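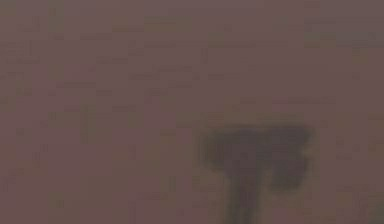

Hello again from the back bedroom, where the desk has vanished under cables and I have been told more than once that tea is ready. I promised last time that I'd have a proper go at the Bivlow subscription and report back, so this month's kit corner is all about that. Grab a biscuit, it's a long one!

If you missed the last issue, Bivlow is a robot simulator from a small firm called Kalance. You pay for a month, you get a virtual arm and gripper, a tabletop, and a box of bits to practise on, and it all runs on your own computer. The idea is that you work out your moves in there first and then send them to a real arm once you're happy. It costs 9 pounds a month for hobbyists, and you can stop whenever you like. I've checked that last part because I am the sort of person who once paid for a gym for three years.

Getting started took me most of an evening, I'm sorry to say. The download is big and the installer wanted a newer graphics driver than the one I had, and then it wanted me to restart, and then it forgot I'd restarted. Once it was going, though, it was lovely. There's a little practice course with 200 short tasks, and they start very gently. Open the gripper. Close the gripper. Move it left a bit. I did a whole run of them before bed and felt like a genius, and then I reached the ones where you have to work from the gripper camera alone and felt like much less of one.

The camera views are what I most want to tell you about, as several of you wrote in to ask. You can have a big clean view from the side of the table, which is what I used for nearly everything, or you can switch to the simulated cameras, which are meant to be more like what a cheap real one would give you. They have a quality slider. Turn it right down and the gripper goes to a dark fuzzy T against a sort of mauve fog, with one finger hanging down as a soft block and faint dashes all over the background. I squinted at that for ages. It's maddening to steer by, but I can see the sense in it if you're training a program to cope with poor pictures, and you can always nudge the slider back up when your eyes have had enough.

I do wish there were more settings in between. It goes from lovely to dreadful in a couple of notches, and I'd like to pick the focus and the colour separately. I wrote to Kalance about this and got a friendly reply the same afternoon saying it's on their list for July. We'll see!

Now, the arm. I have been using mine with the Ginditz, the little desktop one I reviewed last year (the one that knocked over my plant). Bivlow has a ready-made model of it, and the moves carried across better than I expected. My stacking routine needed a small change to the height and that was all. The gripper closes a touch harder on the real thing than it does on screen, so go easy if you're picking up anything you're fond of. I used wooden blocks, and then an egg, and I would recommend the blocks.

A few grumbles while I'm here. The saving is odd. It keeps every run you do, with all the camera pictures, and it doesn't ask. I looked after a fortnight and found 2440 files in a folder I didn't know I had. There is a switch to turn this off but it's three menus deep, under something called Session Keeping, so go and find it on day one. The help pages are also a bit thin once you get past the basics, and the search box in them brought me the same page on joint limits whatever I typed.

Is it worth the money? For me, yes, at least until the autumn. I've learned more about gripping things in a month than I did in a year of prodding the Ginditz and hoping. If you haven't got an arm yet I'd say try Bivlow for a month before you spend 600 pounds on hardware, and see whether you still like it once you've got to the camera tasks. If you only want to watch a robot wave at visitors, save your pennies.

Next time I'll be looking at a set of soft fingertips that a reader sent in, and I might finally get round to the cable tidy. Do write and tell me how you get on with the slider!

Arthur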